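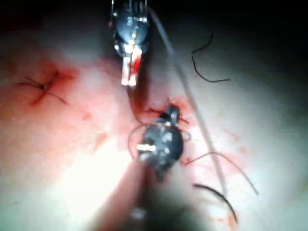

Two surgical instruments at close range. Families of surgery patients at Makar Regional now have a place to stay across the street.

Guest house for families of surgery patients opens its doors in Makar

Ten rooms, a big kitchen and a short walk to the hospital for people who have been sleeping in chairs 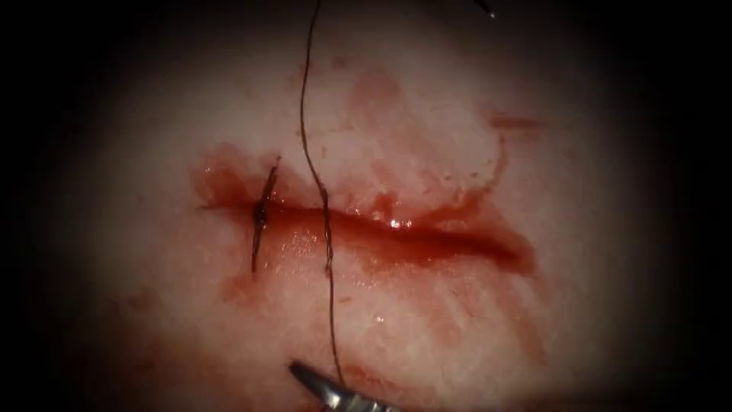 RENSKE HALLORAN

MAKAR – Anyone who has spent a night in the second-floor waiting room at Makar Regional Hospital knows the chairs. They are green, they have wooden arms that can't be raised, and over the years a great many wives, husbands, parents and grown children have tried to get some sleep in them while someone they love was recovering from an operation down the hall. As of this month they have somewhere better to go, and it's close enough that you can see the hospital's front doors from the porch.

Nido, a guest house for the families of surgery patients, opened its doors in December in the old Vainio Bakery building on the corner opposite the hospital. There are 10 bedrooms on the two upper floors, each with its own bathroom, and downstairs there's a shared kitchen, a laundry room and a long sitting room where the bread counter used to be. (If you grew up in Makar you'll be glad to hear that the counter itself is still there. It has been sanded and oiled and moved under the front window, and there's a coffee maker on it now.)

The house is meant for families who live too far away to go home between visits, and in this part of the state that covers a lot of people. The hospital serves patients from all over the valley and well up into the hills, and from Talta, the farthest town in the district, it's a drive of 67 miles each way on a road that nobody much enjoys after dark, and that closes altogether in heavy snow. The two motels near the highway do their best, but they fill up in hunting season and again for the spring fair, and a week in a motel is a lot of money when one person in the household is already off work.

A night at Nido costs $39 for a room that sleeps up to four, and the price stays the same all year. Families who can't manage that can ask for a reduced rate when they book, and the house says the conversation will be a short and private one. There's no limit on the number of nights as long as the patient is still in the hospital or still coming in for daily checks.

The idea has been kicking around town for a long time, longer than some of the people working there have been alive. It came up when the hospital added its new operating rooms, and again when the bus service to Talta was cut back to one trip a day, and both times it ran into the same trouble, which was finding a building. Then the bakery closed. The Vainio family had offers for the place and chose to sell it to the guest house at a price that a good many people in town have described as more than kind. They also left the big mixer, which doesn't run, and the staff have grown fond of it and filled it with umbrellas.

Work on the building took all of the summer and most of the fall. The stairs had to be rebuilt, an elevator was put in at the back, and the ovens came out through a hole in the wall that is now a very handsome window. The upstairs rooms are painted in soft yellows and greens, with quilts on the beds from three different sewing groups who, it should be said, were each quite keen for theirs to go in the front rooms. The quilts are being rotated.

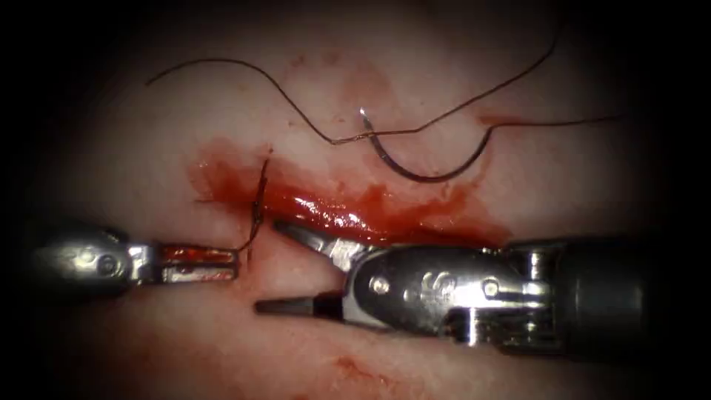 What a stay is like

Check-in runs from noon until 9 in the evening, and after that there's a night bell, which guests are told to ring without feeling bad about it. Operations don't keep office hours, and the people running the house would much sooner get out of bed than find a family sitting in a car in the parking lot.

Every room has a telephone that the surgical ward can ring directly. That was the one thing families asked for over and over when the plans were first shown at the library last year. People said they had stayed in the chairs all night mainly out of worry that news would come and they'd miss it, and several said they'd gone without supper for the same reason. The walk over takes a couple of minutes, with a crosswalk and a good streetlight the whole way.

Meals are up to the guests, though there's always soup on the stove from late afternoon on, and the refrigerator has a shelf marked for anybody who needs it. Children are welcome. So are dogs, in the two ground-floor rooms that open onto the yard, as long as somebody calls ahead.

There's also help with the part that comes afterward. Twice a week a nurse from the hospital walks over and sits in the kitchen for 60 minutes or so of plain talk on what to expect at home: how to keep a dressing clean, when stitches are normally looked at again, what kind of redness is worth a phone call, and how to get someone in and out of a truck with a sore belly. 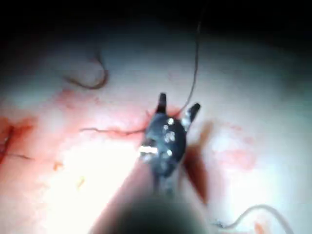
The sessions are free and open to any family, whether they're staying at the house or not, and you're welcome to turn up with a written list. Most people do, and the lists tend to get passed around the table, with one family's question turning out to be the very thing the next family had been meaning to ask.

The first guests were a couple from Talta and their teenage daughter, who arrived on opening afternoon with two suitcases and a pan of lasagna for whoever might come next. By the end of the week seven of the rooms were taken, and the kitchen table, which seats twelve, had already been borrowed for a birthday.

Rooms at Nido can be booked through the hospital's front desk or by stopping in at the house any day after noon. Donations of towels, board games and unopened coffee are gratefully accepted at the side door. The house has asked us to mention, with many thanks, that it doesn't need any more mugs.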